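Tiltari T5 -- Kit de enseñanza por guiado manual y teleoperación

Ref. T5-KM / Fabricante: Grurkero / Distribución y servicio técnico: Ditden

Descripción

El Tiltari T5 es un kit para enseñar tareas de manipulación a un brazo robótico sin escribir la trayectoria en código. El operario puede mover el brazo con la mano o manejarlo a distancia con un mando maestro, y en los dos casos el sistema guarda las posiciones de las articulaciones, la apertura de la pinza y el vídeo de la cámara de muñeca con la misma marca de tiempo. Las demostraciones se repasan después en el programa Michalski, que viene incluido, y desde ahí se exportan para reproducirlas tal cual o para entrenar un modelo.

Está pensado para trabajos de mesa y estantería: coger y colocar envases, ordenar bandejas, doblar o apartar paños, reponer producto. No está pensado para soldadura, mecanizado ni cargas pesadas.

Guiado manual

Con el botón de la empuñadura apretado, el brazo compensa su propio peso y se deja llevar. Al soltarlo se queda donde está. La empuñadura va montada detrás de la pinza, en el lado opuesto a la cámara, de forma que la mano del operario no tape la imagen. Un segundo botón abre y cierra los dedos. Conviene usar este modo para tareas cortas con pocos puntos de contacto y para marcar posiciones de partida.

Teleoperación

El mando maestro reproduce a escala las articulaciones del brazo. Se fija a cualquier mesa con la mordaza incluida y se conecta por cable a la unidad de control. El gatillo gobierna la pinza de forma proporcional. La escala de movimiento se puede reducir desde el programa cuando hay que trabajar entre objetos muy juntos -- botellas en fila, por ejemplo -- y se restablece con el pedal.

En teleoperación el operario puede trabajar mirando directamente la mesa o mirando solo la imagen de muñeca. Si los datos van a servir para entrenar un modelo que solo use esa cámara, recomendamos lo segundo, al menos en parte de las sesiones. Quien mira la mesa suele apoyarse en cosas que la cámara no ve.

Cámara de muñeca

La cámara se atornilla a la brida y queda orientada hacia la pinza. El soporte admite tres inclinaciones. Los dos dedos deben verse completos en posición abierta, con espacio libre entre ellos; si uno queda fuera, hay que cambiar la inclinación antes de grabar. El enfoque es fijo y favorece la distancia corta, por lo que el fondo puede salir algo menos nítido.

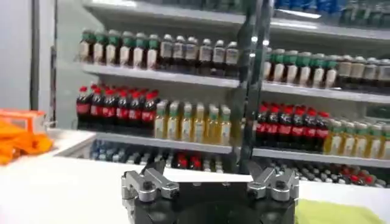
Vista desde la muñeca con la pinza abierta ante la mesa blanca y, al fondo, estanterías con botellas.

La exposición se bloquea al iniciar cada demostración. Con estantes blancos y luz fuerte es mejor hacer antes una toma corta de prueba y comprobar que las etiquetas no salen quemadas. El ajuste se guarda con el nombre del puesto y se puede recuperar en otra sesión.

Grabación y revisión

Cada demostración se inicia y se termina con el pedal. Una pulsación larga la descarta. El programa Michalski muestra el vídeo y las curvas de las articulaciones en la misma línea de tiempo, permite recortar el principio y el final, y deja añadir una nota de texto y una etiqueta de resultado (completa, parcial, fallida). Las fallidas no se borran solas. Hay clientes que las usan.

Para una tarea sencilla de coger y dejar, nuestro punto de partida son 40 demostraciones, cambiando la posición del objeto entre una y otra. Para tareas con tela hacen falta más, y no damos una cifra porque depende mucho del tejido.

Contenido del kit

Mando maestro con mordaza de mesa
Empuñadura de guiado con dos botones
Cámara de muñeca y soporte de tres inclinaciones
Pedal de grabación
Unidad de control
Cables de 3 m (mando) y 5 m (cámara)
Licencia del programa Michalski para un puesto
Manual en español y en inglés

El brazo y la pinza no están incluidos.

Compatibilidad

Brazos de 6 ejes con lectura de par en las articulaciones. Para brazos sin lectura de par solo está disponible la teleoperación. Pinzas de dos dedos con apertura proporcional; las neumáticas de todo o nada funcionan, pero el gatillo actúa entonces como interruptor. Consulte la lista de modelos probados antes de hacer el pedido.

Seguridad

El guiado manual limita la velocidad del brazo, pero no sustituye la evaluación de riesgos del puesto. La parada de emergencia del propio brazo debe quedar al alcance de quien maneja el mando. En teleoperación no debe haber otra persona dentro del alcance del brazo.

Puesta en marcha y formación

La instalación la hace el cliente siguiendo el manual. Ditden ofrece una jornada de formación opcional, impartida por Merja Eskola o Lech Malinowski, en la que se calibra el mando y se graba una primera tarea con los objetos del cliente. Los envíos de julio salen con la versión nueva del soporte de cámara; los tornillos son los mismos.

Garantía de 3 años en mando y unidad de control. Pedal y cables, 6 meses.

Consultas técnicas: Jolanta Brzozowska
Presupuestos y recambios: Konrad Stępień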